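Frozen fruit should carry its packing date

Athina Lazaridis
December 25, 2025

Pick up a bag of frozen mango in any shop and you will find a best-before date, usually two years or so ahead. You will not find the date the fruit was cut and frozen. I think it should be printed on every bag, in the same size type.

I bought fruit for Margaritis, a small yoghurt maker, for long enough to see what happens between the freezer tunnel and the shop shelf. A carton of dice might leave the packer in May and go to a cold store such as the one at Prondgate, where it waits for an order. Then it is tipped out, sieved again, put into retail bags and given a fresh code. The code is honest as far as it goes. It tells you when the bag was filled. It says nothing about the 200 cartons that sat behind it on the racking.

Frozen fruit kept cold and still is safe for a very long time, and I am not arguing about safety. I am arguing about texture. Every time a pallet is moved, the outer cartons warm a little. Ice crystals grow, the cut faces dry out, and the pieces start to stick together. Soft fruit shows it first. By the third or fourth move you are paying for dice and getting lumps and powder.

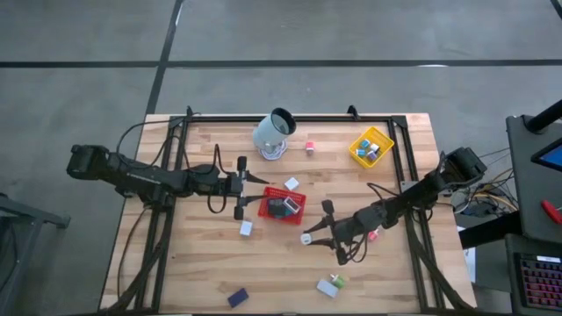 Two robot arms at a worktable, with small coloured blocks and plastic baskets between them.

The usual objection is cost. Packers say that keeping the original date through repacking means more records and smaller runs. I have some sympathy, having filled in those records myself. But the information already exists. At Skotholm every carton had a lot number, a freezing date and a metal detector check written against it, and an auditor could have any of them on the desk in ten minutes. Moving one of those dates on to the bag is a matter of setting up the printer.

The other objection is that shoppers would only take the newest bags. Some would. Tundmont tried printing both dates on one line of pineapple chunks and had over 957 bags left from an older lot, which it sold at a lower price. That seems fair to me. Older fruit is fine for jam or a smoothie and ought to cost less.

Mixed bags are harder. A blend of 4 fruits may have 4 freezing dates, and there isn't room for all of them. Print the oldest and leave it at that.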